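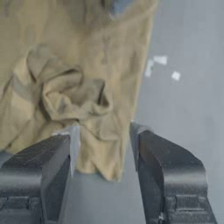
8 min read

Review: Rornano two-arm bench kit, after a build in a shared shop

The Rornano bench kit is a pair of small robot arms with grippers, wrist cameras, cables, power supplies and a controller box. You supply the table, the computer and the patience. I bought mine used from Mahfuz Jayasinghe, who had opened the boxes, sorted the hardware into bags and then moved to a smaller apartment. Nothing had been assembled. I put it together at Selow, the shared workshop where I rent a bench, and have been using it since October to handle cloth.

Most of the write-ups I found before buying were about picking up blocks. Blocks are easy to pick up and I don't own anything shaped like one that needs moving. I wanted to know if a kit at this level could straighten out a rag and fold it, so that is what most of this review is based on.

What you get

Two arms, left and right, with dark metal links and the servos exposed at the joints. There are 16 servos in total and they arrive with no IDs set, so each one has to be plugged in alone and given its number before it goes in the arm. Do this first. I did half of them, got bored, started bolting links together, and then had to take an elbow apart to get at the connector.

The links are well made. Holes line up and nothing needed filing. The screws are ordinary sizes and there were spares of every kind except the short ones for the wrist, where I lost one and had to buy a bag of them at the hardware store.

The printed manual is thin. It covers the mechanical build well enough, with clear drawings, and then gives the wiring a page and a half. The wiring is the hard part. Zorica Krasniqi, who has the bench next to mine and does panel work for a living, looked at the diagram and redrew it on the back of a delivery slip. I have used her version ever since.

Building it

The mechanical work took me three evenings at an easy pace. The first arm took longer than the second, as you'd expect, and the second one is neater.

Points to watch:

The shoulder bolts want thread locker. The manual doesn't mention it. Mine backed out after a week of running and the left arm developed a droop that I first put down to bad calibration.

Leave more slack at the elbow than looks right. With the arm folded on the bench the cable seems far too long, and with the arm stretched out it is barely enough.

Center every servo before you fit its horn. If you are one tooth off, the software will let you correct it up to a point, but you lose travel on one side.

Tighten the gripper last. The finger mounts sit close to the wrist motor and you can't get a driver in straight once the cable is clipped down.

The cable routing is the part I like least. There are clips for the upper links and then nothing much toward the base, so the whole bundle hangs there until you tie it to something. I used hook-and-loop strips. Zip ties hold better but I have had to redo the wiring often enough to be glad I didn't use them.

Table and frame

Rornano sells a table to go with the kit. I did not buy it. I used a flat gray top that was already in the shop and put a dark metal frame around it from Munasinghe, a company that cuts profile to length and ships it with the corner hardware. It cost less than the Rornano table and it is stiffer than the folding legs in their photos suggest theirs would be. The arms come in from the two sides and face each other across the middle.

The gray top is good for cameras. My first trials were on a white board from home, and under the shop lights it washed out badly enough that the lighter parts of a cloth disappeared into it. A matte gray costs nothing extra and fixes most of that. You still get a soft reflection when the overhead lights are on, and I've left it alone.

If you are building in a shared space, think about where the frame goes when you are done for the day. Mine stays put by arrangement with Parveen Haque, who manages the floor plan at Selow, and I pay for the extra footprint. It does not come apart quickly. Taking the arms off and putting them back means calibrating again, and that is the better part of an hour before you can do anything.

The grippers

These deserve a section to themselves. Each gripper has two dark fingers with slanted tops and a lighter gray pad on the inside face of each. The pads meet flat. Opening is wide, more than I need for cloth, and you can set a software limit so they don't swing fully open every time.

On fabric the pads do fine once they have hold of something. Getting hold of it is the issue. Coming straight down on cloth that lies flat, the fingertips tend to push it along the table. They need a ridge or a bunch to close on. I crumple the cloth before each run anyway, so there is normally a ridge somewhere, and the first grab is usually the easy one. The second grab, after the first arm has pulled things flatter, is where my runs go wrong.

I tried a set of Tikberg soft pads as a replacement. They are thicker and tackier. They were better at starting a pinch on thin cotton and worse at letting go, and on a fuzzy cloth they collected lint until they were no tackier than the originals. I went back to the stock pads.

The finger housings have slots and a screw near the inside lower corner that you will get to know. Check it now and then. When it works loose the pad tilts a little and the grip gets weaker on that side before you notice anything by eye.
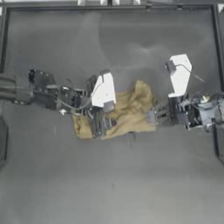 Cameras are the next thing people ask me about. The wrist camera is a small dark module with a thin wire, and the wire is its weak point. It has to follow the wrist through its full roll, and the connector is tiny. I had dropouts in the first week that went away when I added a bit of foam tape where the wire leaves the module. The picture itself is fine for close work. With the gripper low over the table you can see both fingertips and the fold you are reaching for, which is the view you want. Fine detail at the far side of the table is soft, and for that you need a camera higher up. The kit includes a bracket for one but no camera.

Exposure is automatic out of the box. Turn that off. Every time a big area of pale cloth came into view the whole picture shifted, and the runs I recorded that way were not much use.

Software

The control software installs from a script and ran on the second try. On the first it failed on a permissions problem with the serial port, a common one, and the fix was in the user forum. Chandrasekhar Joseph helped me set the startup order so that both arms come up in the same pose every time. Before that, one would sometimes wake up a moment after the other and swing through the space the first was already in. They touched once, gently, and I have kept a power switch within reach ever since.

There are two ways of driving the arms. You can write positions by hand, or you can steer them and record what you do. For cloth I would not bother with written positions. A cloth never lands the same way and the numbers are stale as soon as you drop it. I recorded 200 runs of the same job - take a crumpled tan cloth, find an edge or a raised fold, spread it, fold it over - and trained on those, using a desktop machine that Hanyu Ren lets members book overnight.

Recording is tiring. The steering handles are light and pleasant for a short session and by the end of a long one my thumbs hurt. Saving a run takes a few seconds each time with nothing to do but wait. The software also has no decent way to mark a run as bad after you have saved it. You have to write down the run name and delete the folder later. I forgot to do this more than once, and there are certainly a few poor runs in my set.

How well it works

With one arm holding and the other pulling, it will open out a crumpled cloth more often than not. The fold that follows is uneven. Corners rarely meet. If the cloth starts out close to the middle of the table, results are a good deal better than if it starts off to one side, and I suspect that reflects how I placed it in my recordings more than anything about the arms.

The arms themselves are repeatable enough for this. There is some play at the wrist that you can feel by hand, and it gets a little worse over a long session as the servos warm up. For cloth it doesn't matter. If you had connectors or small screws in mind I would look for something tighter.

Noise is moderate. People at the next benches have not complained, and the dust extractor is louder.

Complaints

The wiring page needs to be rewritten from scratch.

More cable clips toward the base.

A spare bag of the short wrist screws.

The power supplies each have their own plug and their own switch. One switch for both arms should be standard on a two-arm kit.

Support answered my email about the camera wire after nine days with a link to the page I had already quoted in my message.

Who should buy it

If you have built a 3D printer or something of that order, you can build this. If you have a table you can leave set up, and you want two arms that work together, the Rornano kit is decent value and the metal parts are better than I expected. I would buy the frame from Munasinghe again and skip the Tikberg pads unless all your fabric is thin.

I would not buy it for a desk at home that you also have to eat at or do paperwork on. It needs its own spot.

My next job is to record another set with the cloth placed further out toward the edges, and to tidy the cable bundle on the left side. If the folding improves I'll add the results to this page.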